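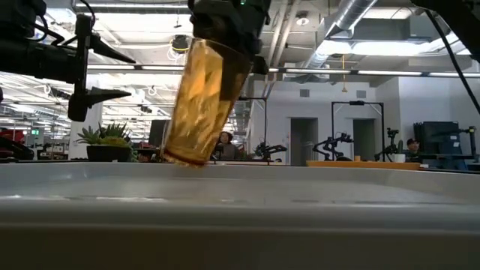 Iced tea sales at the Gronddale summer market will go toward the new roof on the Kilent Street hall again this year. Last season the drinks table sold 470 cups and was the second-best earner after the plant stall. The market opens in June and runs every week through the end of August, from 9 in the morning until early afternoon.

Kęstutis Priedītis is brewing the tea, as he did last year. He makes it the night before in the hall kitchen, using loose black tea from Stankevičius, the grocer on the corner, and lets it cool on the counter before it goes in the refrigerator. Tea that goes in hot tends to turn cloudy. It tastes the same, but people ask about it. If a batch does cloud over, a little boiling water stirred in will usually clear it.

A few people asked for the recipe after the spring supper. For 2 quarts, put eight teaspoons of loose tea in a large heatproof pitcher and pour over one quart of water just off the boil. Leave it for five minutes and strain it. Longer than that and it gets bitter, and more sugar won't fix it. Stir in half a cup of sugar while the tea is still hot, then add a quart of cold water. Lemon goes in at the table. Keep it in the refrigerator and drink it within two days.

There will be an unsweetened batch this year as well. Last August it was gone before noon most weeks, so Kęstutis is doubling it. He is also trying a mint version, with mint from the Estonora garden plots — if you have more than you can use, leave it in the bucket inside the side door by 6 p.m. the evening before the market. Please wash it first and take off any brown leaves.

Cups are $2, the same as last year. Refills are half price if you bring your cup back. The recycling bins will be at the Kilent Street end of the lot, next to the bike racks. Please pour leftover tea and ice down the drain before you drop the cup in. Full cups made a mess of the paper last July and drew wasps.

The roof fund needs to cover 132 replacement tiles along the north side, plus the flashing over the kitchen. Work is planned for October. The hall will stay open, but the kitchen will be closed while the flashing is done, and the soup lunch will move to the library basement for those weeks.

Search this site
Enter keywords
Go

Recent items
Estonora garden plots: water is back on
Parking during the summer market
Plant stall wants pots and trays
Soup lunch dates for fall
Library basement gets new tables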